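Workshop notebook - hide glue and the Nirbridge chair
January, started writing at 4 in the afternoon 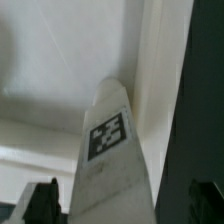
Marker on the finger, pale ceiling behind.

I have been promising Delia for weeks that I would write up the glue business properly, so that the next person who picks up one of these chairs doesn't have to start from nothing like I did. I've got a pot of tea and the chair is in clamps, so I can't do much else until tomorrow anyway.

For anyone reading who wasn't in on the beginning: the chair came to us from the Nirbridge house, one of a set, the others having gone to a cousin. It's a plain thing, ladder back, rush seat, the sort of chair that has spent its life in a kitchen being leaned back on. Every joint on the left side was loose and the right side wasn't far behind. Somebody had been at it before with white glue, and before that with what I think were shingle nails. I got three of the nails out whole. The fourth snapped and I'm leaving it, it isn't hurting anybody where it is.

Taking it apart

The old hide glue let go beautifully. Warm water and a little vinegar on a rag, wrapped around the joint, left for as long as it takes to sweep up, and then a gentle twist. I forget every time how forgiving that stuff is. The white glue was another matter. It goes rubbery and sits in the mortise like chewing gum, and you have to scrape every bit of it out or the new glue won't hold. I used a dental pick and the narrow chisel with the taped handle. Two of the front rungs took me a whole morning between them. Cinzia came by while I was at it and said I looked like I was doing surgery on a mouse.

I labeled every piece with masking tape this time, and I'd ask everyone please to do the same. Left and right, front and back, and which end is up. The rungs look identical when they're lying on the bench and they are not identical, not even close, because whoever made this chair fitted each one to its own hole. Last year's rocker taught me that lesson and I don't want to pay for it twice. One more thing on labels - don't put the tape on the old finish. It lifted a patch the size of a thumbnail off the back post before I noticed, and I've had to touch it in with shellac. Put it on the tenon, or tie on a tag.

The glue, first batch

This is where I went wrong, so I'll be thorough. I had the bag of granules from Priltov, which has been on the shelf since before we moved the lumber rack. It looked fine and smelled fine (well, it smelled like hide glue). I soaked it overnight in cold water, which is right, and it swelled up the way it should. Then I set it in the warmer and got talking to a man who'd come in about a picture frame, and when I got back the glue was steaming. I don't know how hot it had been because the thermometer was in the drawer where it does no good at all. I used it anyway, on two scrap joints of ash, and left them clamped overnight.

Both joints came apart in my hands the next day. There was hardly any squeak to them, they just opened. The glue line looked dull and a bit sandy. I'm fairly sure I cooked it, but it might also be that the bag was simply too old, and since I changed both things for the second batch I can't tell you which was to blame. Delia says I should have changed one at a time and she's right of course, but I also wanted the chair done this winter.

Second batch

New granules, the Leinonen ones this time, from the jar with the green lid. I weighed the glue and the water on the little scale and did it properly. What I liked best was a bit under two parts water to one part glue by weight, and then I let it down with a splash more once it was warm, going by the way it ran off the brush. It should come off in a string that thins out and then breaks into drops. If it's dropping straight off in beads like water it's too thin for chair joints. If it hangs there and sulks, add a spoonful.

I kept the thermometer in the pot the whole time and held it at 140. It wants watching for the first half hour while the warmer makes up its mind, and then it stays put. Keep the lid on between uses or you get a skin. I fished the skin out with a stick every so often and I'm sure that changes the mix a little, but it hasn't mattered so far.

Four scrap joints this time, two ash and two maple. I clamped them overnight and then left them a further day on the windowsill before I put any weight on them. None of them moved. I stood on one of the ash ones, which isn't scientific, but I'm not a small man and it took it without a sound. When I finally broke it on purpose with the mallet the wood tore alongside the glue line and left a nice ragged strip of fiber, which was what I'd been hoping to see. The broken pieces are in the cigar box under the window if anyone would like a look.

Warming the parts

I should have put this earlier. The shop was cold, as everyone knows, and hide glue gels the minute it meets cold wood. On the second maple joint I had barely got the tenon in before it grabbed, and I had to knock it home harder than I like. After that I laid the parts out in front of the heater on the old cookie sheet, turning them now and then, until they felt warm to the back of my hand. It made all the difference. I had time to seat each rung, look at it, turn it a hair and look at it again. Don't leave them there through lunch, though. They're thin and they'll dry out and check.

Putting the chair together

Did a dry run first, all the way through, clamps and everything. I know it's a bore. On the dry run I found that the back left post had a bit of a wind in it, and that the clamp I'd been planning to use pulled the whole frame out of square. I swapped it for a loop of cord and a stick, twisted up like a tourniquet, with a scrap of leather under the cord at each corner so it wouldn't bite. That pulls evenly and you can feel what you're doing.

Then the real thing, in this order: front pair with its rungs, back pair with its slats, let both sit flat on the bench until the glue had gelled, and then the side rungs to join the two. Cinzia held the back upright while I worked the rungs in, and she was the one who spotted that I had the lower left rung turned end for end, tape or no tape. Bless her. It came out again easily, got a wipe and fresh glue, and went in the right way.

We stood it on the saw table to check the feet. It rocks a little, front right to back left. I put a sandbag on the high side and tightened the cord a quarter turn, and it came down nearly flat. I'll see in the morning. If there's still a rock I would sooner live with it than trim a leg, as the Nirbridge kitchen floor is brick and no chair has ever sat flat on it.

Cleaning up

Squeeze-out wiped with a rag wrung out in hot water, then a dry one. It really is the nicest thing about this glue - you can come back an hour later and the drips still peel off with a fingernail. The brush goes in the jar of hot water, please, and not in the sink, I spent long enough with the plunger in the fall.

Leftover glue is in the small jam jar in the refrigerator, lid on, labeled. It'll keep a week or so. If it smells worse than usual or there is any fuzz on top, throw it out. Reheat it once, maybe twice, and after that make fresh.

Still to do

Take the cord off tomorrow and check all the joints by hand.
Wax on the posts, the brown wax, thinly. Shellac touch-up on that back post needs another coat first.
The seat. The rush is split along the front rail, where everybody's is, and I don't think it can be patched. Delia has a bundle of rush soaking-ready in the loft and has offered to show me how she does her corners, as mine always come out lumpy.
Order more Leinonen granules. The jar is down to the last third.
Write the date on the new jar when it's opened!
Throw out the Priltov bag, or at least mark it for sizing only. I haven't the heart to toss it until I know whether it was the bag or me. I might soak one spoonful this week and keep it at 140 from the start, with a joint in ash to match the others, and then we'd know.

Cinzia asked whether we should be using liquid hide glue out of the bottle for these and saving ourselves the pot. I've used it and it's fine stuff when it's fresh, and the long open time would have been a comfort on the side rungs. For a chair that gets leaned back in, though, I trust the hot glue more, and that may be nothing more than habit. If she wants to do a pair of test joints with the bottled I'd be glad to see them next to mine in the cigar box.

Heater is off, glue pot is unplugged, I checked it twice.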